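The woman who runs Dundolik was already talking when I got my coat off, so my notes start in the middle of a sentence about rye. Fine by me! I'd wanted to ask her about bread for ages, and she had a lot saved up.

"People think we're fancy," she said. "We sell bread. It goes stale, same as anybody's." She opened with 13 customers and one secondhand oven, and last July the shop sold 1,227 loaves, a number she had on a sticky note by the register (she peeled it off to show me).

I asked about the flour. She buys from Gendard now, after years with Grurkier, and she got a little cagey about why. "Let's say the deliveries got creative." Then she laughed and cut me a heel of the sourdough, which I ate standing up.

What I really wanted to know was what she does with the old stuff. I throw out so much bread, it's embarrassing.

"Slice it the day you buy it and freeze it," she said. "Then toast it straight from the freezer. Don't thaw it first, you'll get a sad sponge."

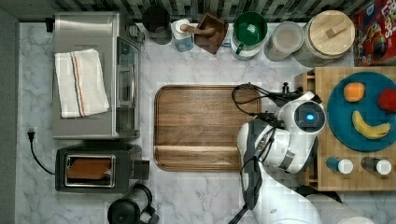
She's just as firm about butter. Salted, soft, and all the way to the crust. "My mother left a dry border on every slice. I'm still mad about it."

A second shop is coming, over by the old Ruiz-Ortega building, and she's nervous about the rent. I told her I'd be there opening week. She said to come early, the rye goes first.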